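Notes from the Spare Room

I have been sleeping badly since the spring, so this month you get my thoughts on naps. My grandmother took one every single day of her working life (twenty minutes, shoes on, radio going) and I used to think it was terribly lazy of her. I take it all back!

Chiharu Iwasaki wrote in after the last issue to say she sets a timer for 27 minutes and gets up the second it rings, no matter what. I tried it for 2 weeks. The first few days I just lay there thinking about groceries - then something clicked, and now I'm out before the neighbor's dog has finished barking at the mail truck.

Kenta Hamada, on the other hand, says any nap after lunch ruins his whole night, and he'd sooner walk to the library and back. Fair enough. I did the walk once and came home hungry.

A few of you asked about tea. I quit drinking it after noon, which was harder than the napping, and I still cheat when my sister visits. More on that in September, when the reader letters page comes back. Keep them under 600 words, please, and do tell me what time you go to bed.

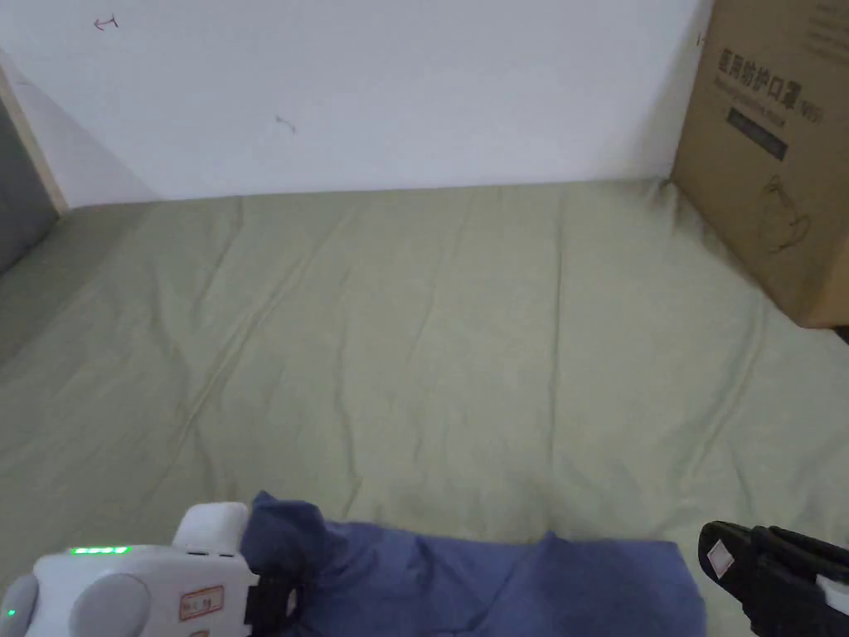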